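플룬데비츠 보드게임 카페 자주 묻는 질문

최종 수정: 2018-12-18

전화로 같은 질문을 하루에도 몇 번씩 받다 보니 목소리가 녹음기처럼 변해 가고 있어서 글로 적어 둡니다. 읽고 오시면 서로 편합니다. 안 읽고 오셔도 쫓아내지는 않습니다.

이용과 요금

예약을 꼭 해야 하나요?
평일 낮에는 그냥 오세요. 저녁과 공휴일에는 예약을 권합니다. 예약 없이 오셔서 "자리가 저렇게 많은데요?" 하시는 분이 계시는데, 그 자리는 예약하신 분들이 지금 지하철역 3번 출구에서 헤매고 계신 자리입니다. 예약 시간에서 17분까지 기다려 드립니다. 왜 하필 17분이냐고 물으시면, 15분으로 했을 때는 다들 16분에 오셨습니다.

음료를 꼭 시켜야 하나요?
네. 입장료에 음료 한 잔이 들어 있으니 안 드시면 손해입니다. 물도 음료로 쳐 드리지만 가격은 같습니다. 레모네이드가 제일 잘 나가고, 생강차는 제가 제일 좋아하는데 저만 마십니다.

음식을 가져와도 되나요?
생일 케이크는 됩니다. 촛불은 켜셔도 되고, 노래는 한 번만 부르세요. 치킨은 안 됩니다. 양념 묻은 손으로 카드를 만지면 그 카드는 뒷면만 봐도 무슨 카드인지 다 알게 됩니다. 가루가 떨어지는 과자도 같은 이유로 사양합니다. 젤리는 애매해서 직원 기분에 따라 다릅니다.

최대 몇 명까지 앉을 수 있나요?
안쪽 큰방에 14명까지 들어갑니다. 그 이상이면 방을 나누셔야 하는데, 그 순간부터 어느 방이 더 재미있는지를 두고 신경전이 시작되더군요. 단체 예약은 적어도 나흘 전에 연락 주세요.

게임에 관하여

게임이 몇 개나 있나요?
약 235종입니다. '약'이 붙은 이유는 재고 담당인 테권 하월스 씨와 제가 센 숫자가 서로 다르기 때문입니다. 확장판을 따로 세느냐 마느냐로 지난 11월부터 의견이 갈려 있고, 아직 화해하지 않았습니다.

규칙을 설명해 주시나요?
해 드립니다. 다만 사로프는 설명만 40분이 넘게 걸리는 게임이라 저녁 시간에는 받지 않습니다. 꼭 하고 싶으시면 규칙서를 먼저 읽고 오세요. 독일어판과 영어판이 있고, 한국어 규칙은 단골 손님이신 메이쿤 좡 씨가 정리해 주신 노트가 카운터에 있습니다. 글씨가 아주 예쁘고 여백에 불평이 좀 적혀 있습니다.

설명을 들었는데도 모르겠어요.
정상입니다. 첫 판은 버린다고 생각하고 그냥 시작하세요. 중간쯤에 누군가가 "아, 그래서 그랬구나" 하면 그때부터 제대로 돌아갑니다. 보통 그분이 이깁니다.

초보자에게 추천해 주실 게임은요?
비다우를 권합니다. 규칙이 한 장이고 한 판이 짧아서 져도 오래 원망하지 않습니다. 연인끼리 오셨다면 협력 게임을 고르시라고 말씀드리고 싶은데, 협력 게임을 하다가 싸우는 쪽이 더 심각하다는 점도 알려 드려야 공평하겠지요.

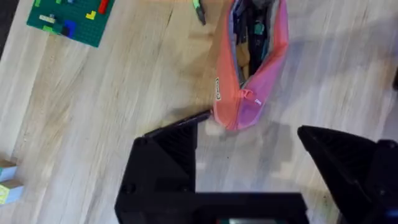
거꾸로, 게임을 좀 하신 분들은 추천을 부탁하셔 놓고 제가 권하는 것마다 "그건 해 봤는데" 하십니다. 그런 분들께는 후지모토 선반을 안내합니다. 전에 여기서 일하던 소타 후지모토 씨가 골라 놓고 간 게임들인데, 재미는 보장 못 해도 안 해 보셨을 가능성은 높습니다. 상자 위에 먼지가 있으면 털고 꺼내 주세요.

제가 가진 게임을 들고 가서 해도 되나요?
됩니다. 입장료는 똑같이 받습니다. 대신 나가실 때 저희 것과 섞이지 않았는지 한 번 확인해 주세요. 예전에 츠토무 니시무라 씨의 주사위가 저희 상자로 들어간 적이 있는데, 찾아 드렸더니 그 주사위로 늘 졌다며 그냥 가지라고 하셨습니다. 아직 쓰고 있습니다.

분실과 파손

부품을 잃어버렸어요.
테이블 밑을 보시고, 소매 속을 보시고, 같이 오신 분의 컵받침 밑을 보세요. 그래도 없으면 말씀해 주세요. 일찍 말씀하시면 부품값만 받거나 안 받습니다. 말없이 가시면 다음 손님이 세 시간을 들여 쌓아 올린 왕국이 마지막 타일 한 장 때문에 끝나지 않습니다.

음료를 쏟았어요.
우선 카드부터 들어 올리세요. 휴대폰은 그다음입니다. 저희 기준으로는 그렇습니다. 휴지로 문지르지 마시고 직원을 부르시면 말리는 곳으로 옮깁니다. 다시 구할 수 있는 게임이면 원가를, 절판된 게임이면 원가와 저의 긴 한숨을 감당하시게 됩니다.

정리는 어떻게 하나요?
뚜껑 안쪽에 정리하는 순서가 붙어 있습니다. 다 못 넣으시겠으면 억지로 누르지 말고 그대로 카운터에 가져다주세요. 뚜껑이 살짝 뜬 채로 선반에 꽂혀 있는 상자를 보면 저는 그날 잠을 잘 못 잡니다.

기타

아이를 데려가도 되나요?
됩니다. 작은 부품을 입에 넣는 나이라면 보호자가 옆에 계셔야 합니다. 아이에게 일부러 져 주실지는 집안 사정이니 관여하지 않겠습니다만, 저희가 본 바로는 일부러 져 주신다던 분들 상당수가 정말로 지고 계셨습니다.

주차가 되나요?
안 됩니다. 건물 뒤 빈자리는 위층 치과 자리입니다. 치과 원장님은 저희 단골이지만 주차 문제에서는 단골이 아니십니다.

대회도 하나요?
한 달에 한 번 비다우 대회를 합니다. 참가비는 없고 우승 상품은 음료권입니다. 현재 우승자는 세르지우 바호스 씨이고, 음료권을 한 장도 쓰지 않고 지갑에 넣어 다니며 보여 주십니다. 이분을 꺾고 싶으시면 카운터에 이름을 적어 주세요.

시끄러운 테이블이 있으면 어떻게 하나요?
조용히 저희에게 알려 주시면 저희가 가서 말씀드립니다. 다만 누군가 방금 배신을 당한 경우라면 1분 정도는 봐주세요. 그건 소리를 지를 만합니다.

여기 없는 질문은 어디로 하나요?
카운터로 오시거나 영업시간에 전화 주세요. 게임 설명 중에는 못 받을 수 있으니 그럴 때는 문자를 남겨 주시면 그 판이 끝나는 대로 답을 드립니다.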